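Notebook Home Entries Rooms Laundry Contacts
4 min read

Workshop notebook, Cullinane – July

Second entry on reopening the top floor. Started 9 a.m., written up after lunch.

The lender's valuer wants a view on what the hotel earns with the top floor shut and what it would earn with it open. Breklow did the first version in spring and simply scaled up from the rooms already trading. I don't think that holds. The top-floor rooms are smaller, two of them share a riser with the kitchen extract, and the lift stops one level short. Guests will pay less for them and I have put them in at a lower rate.

Occupancy. Took the night audit reports and left out the wedding blocks, which are booked a year ahead and say nothing about an ordinary midweek night. Without them the midweek figure drops by 9 points. Perrine Chauvin checked my sums and found I had left one wedding in. Corrected in the sheet, old version kept in the second tab.

Costs. 23 rooms on the floor. The fire doors are done and paid for. Still to come: bathroom fans, carpet in the corridor, and the hot water, where we have two quotes that don't cover the same work. Drildale priced a new cylinder only. Vorkcombe priced the cylinder, the pump and making good. Asked Drildale to requote on the same list. No answer yet.

Linen is the line I keep getting wrong. I had it as a flat monthly charge, but the contract has a step in it once we pass 1,000 pieces a week, and with the top floor open we would pass it in any decent month. Above the step the rate per piece goes down but there is a minimum charge, and the minimum applies in winter too. So a quiet January costs nearly as much as a busy August. Redid the year month by month.
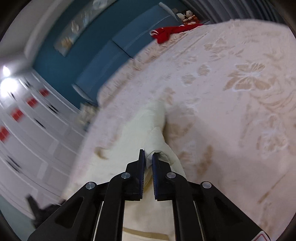 Niamh Dunne wrote in the margin of the printout that the minimum charge can be averaged over a quarter if we ask before signing, and that the last two renewals went through without anyone asking. If she is right the winter problem gets smaller, though it doesn't go away. She also thinks I am too hopeful on how fast the new rooms fill. I had them level with the rest of the house after six months. She would use 10. I have run it both ways and will show both.

With her timing the floor covers its running costs in the second spring, and the loan payments later that year. With mine it is one season sooner. Neither case works if we open in November, so the real decision is whether the plumbing can be finished in time for Easter or whether we leave the floor shut for another winter.

Staffing not settled. Abrehet Woldegiorgis wants one more full-time post in housekeeping and I have allowed for it. Liam Breathnach would cover it with extra hours for the present team. The difference over a year is small – about the cost of the corridor carpet – and I would sooner have the post in and take it out later.

To do:
– chase Drildale for the like-for-like quote
– ask the laundry about quarterly averaging, in writing
– get the meter readings for the kitchen riser from Donal Ó Briain
– take the old Breklow tab out of the copy that goes to the valuer

Rates insurance still at last year's figure. Renewal papers are due at the end of the month, leave as is until then.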